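Ticket 137: White towel at foot of bed keeps sliding, small cloths get missed
Location: Endale, ground floor guest room
Status: open, waiting on supplies from Rolldale
Log kept by the housekeeping lead

First entry, 9:28 am
OK, starting this one from scratch because the old notes were all over the place! The complaint is the same as last time. We lay the big white towel across the foot of the bed, it looks great, and by the time the guest has sat down to pull their shoes off, half of it is on the carpet. The other half of the complaint (same room, so I'm keeping it in one ticket) is that little white cloths get left on top of the towel and go down the laundry chute bundled up inside it. Then they come back from the wash in a hard little knot and I get a grumpy note from the laundry.

I went in to see how the room gets set up now, before changing anything.

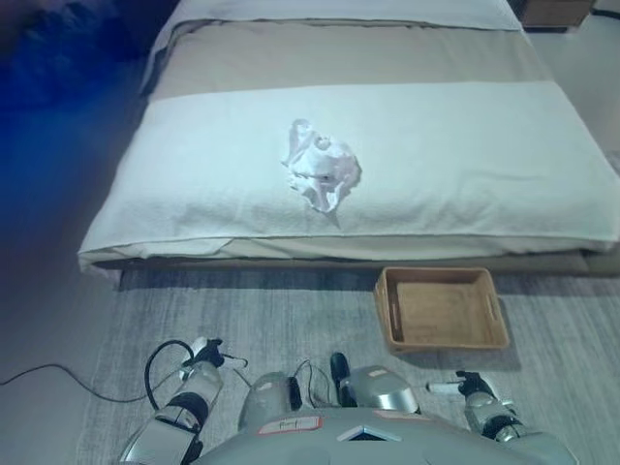 Guest room bed, towel over the foot end, basket on the carpet.

First thing I tried was pulling the towel further up toward the pillow so less of it hangs over the front. It did stay put longer when I sat on it, but it hid most of the taupe layer and the bed looked like a massage table. Not a fan. Put it back.

Second entry, 11:12 am
Tried the Flekton grip strips we had left over in the supply closet (the thin rubbery ones, 12 to a pack). I used 3 under the towel, one near each end and one in the middle. Big improvement! I sat, I scooted, I got up again like a tired person with bad knees, and the towel moved maybe the width of my thumb. The catch is that somebody has to peel them off before the towel goes to wash, and I already know how that's going to go on a busy checkout morning. Leaving this as a "maybe" for now.

I also asked Clelen if they make the same towel with a heavier weave. They do, but the smallest order is 28 and I only need enough for this hallway. Waiting to hear if Rolldale will split a box with us.

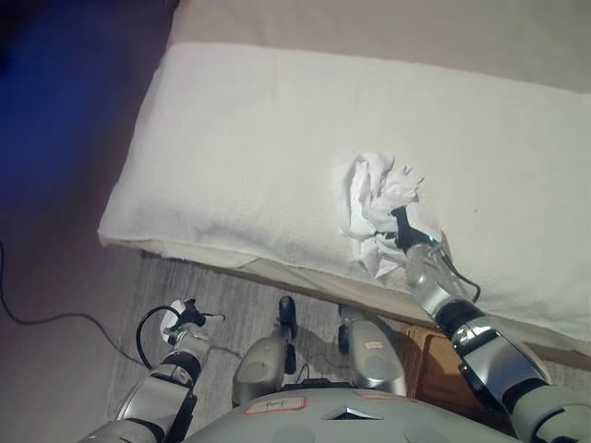 The missed cloths are the part that bugs me more, to be honest, and I think it's mostly a color problem. Everything on that end of the bed is white. I've walked right past a cloth like that myself with my arms full. When it's crumpled up the way this one is, all little folds and peaks sitting on looped white terry, it just reads as a wrinkle in the towel until you get close. The sheet peeking out underneath is at least a bit creamier, so you can tell where the towel stops, but there's no help like that for a cloth on top. I've asked for the small ones in a darker color, navy or green, I don't care which.

Until those show up, please do it this way:
Run a flat hand over the whole towel before you lift it.
Small cloths go in the basket first, by themselves.
Towel comes off last, shaken out once over the bed.

Third entry, 4:28 pm
Did the flat hand check on every room in the hallway and it adds hardly any time. No knots from the laundry this afternoon, fingers crossed. Strips are staying on in this one room so I can see how they hold up through August. If you strip the bed, peel them off and leave them on the closet shelf, please!

Leaving the ticket open until I hear back on the towels.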